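Home | Guides | Recording | Live Sound | Archive | Contact

How to Prepare and Submit a Live Recording for the Grustine Archive

By Jurgita Ozoliņš, Recordings Office
March

This guide sets out the procedure for ensembles and soloists who wish to record a concert at the Grustine hall and deposit the result with the archive. It applies to jazz, folk and chamber performances. Amplified events with a separate front-of-house engineer are covered in the guide to live sound. 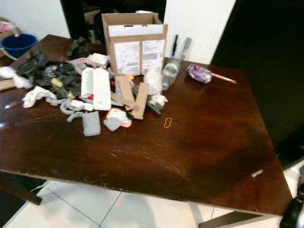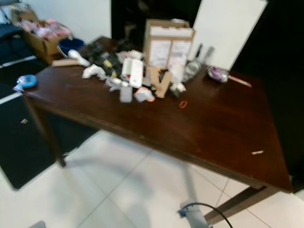

Table with open cardboard box, two views.

Before the concert

Written consent is required from every performer, including guests who join for a single number. Forms should reach the Recordings Office four days before the performance. Where a work is in copyright, the programme must give the composer, the arranger and the publisher.

Choose the recording level at the sound check and leave it alone afterwards. Ask the full ensemble to play the loudest passage of the programme, and set the gain so that the highest peak leaves comfortable headroom. Musicians generally play louder in front of an audience than they do in an empty hall, and brass players in particular should be asked to give their full concert volume at this stage.

Placing the microphones

A single stereo pair is sufficient for most groups of up to eight players. Place the pair on the centre line of the hall, in front of the first row and above head height. Move it closer if the room sounds too prominent, and further back if the drums dominate. Listen on closed headphones after each change – small movements make a considerable difference.

A vocalist using the house microphone should be recorded on a separate track. The same applies to spoken introductions. The archive wishes to keep these wherever possible, as they often contain information about the music that does not appear in the programme.

Cables crossing a walkway must be taped along their full length. Stands must not block either of the side exits.

During the performance

Start recording before the doors open and let it run until the audience has left. Do not stop between sets. Note the time of each item on the log sheet as it begins, together with any change to the printed order. If a fault occurs, write down the time and carry on.

A second recorder, fed from the same pair and set to a lower level, is strongly advised. Heino Grīnberga can arrange the loan of one if asked in advance.

Editing the recording

Copy all files to two separate drives before any editing takes place. Keep one copy untouched. On the other, mark the start and end of each piece, leaving the applause in full. Fades should be long enough to sound natural, and the room should never drop to complete silence between items.

Modest correction of tone is acceptable. Heavy compression is discouraged, and noise reduction should be used only where hum or hiss interferes with quiet passages. Coughs, chairs and the occasional remark from the audience may remain.

Submitting the files

Deliver the edited tracks and the untouched originals as uncompressed files. Each file name should begin with the name of the ensemble, followed by the track number and the title. The log sheet, consent forms and printed programme must be included. A short note on the performers, of no more than 200 words, will be added to the catalogue entry.

Material may be left at the office on any Saturday during opening hours. Submissions are checked by Hinata Sugawara, and depositors will be informed of any missing items within 20 working days. Recordings are made available in the listening room once the catalogue entry has been approved.

Related guides

Tuning the Hall Piano: Booking and Charges
Writing Programme Notes for Small Ensembles
Priit Kļaviņa on Recording the Double Bass
The Shiferaw Quartet Tapes: A Listening List
Borrowing Microphones and Stands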